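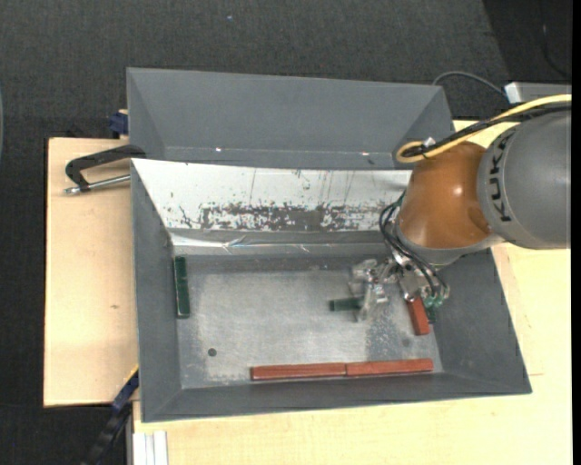 Handout 11: looking after the Brirno cell

OK, the daily check, and I do it in the same order every time so I don't skip the boring bits! Arm in hold first, key in your pocket. Then run a finger (gently) along the black air hoses down to the fittings at the gripper and feel for kinks or a loose collar. Make sure the yellow cable still has slack in its loop. Give the bin clamps a quarter turn if they need it. I re-teach the bin corners whenever a clamp has moved, even a little.

Scrapes on the white back panel go in the log, with the cycle count. Mine read 2,604 last time.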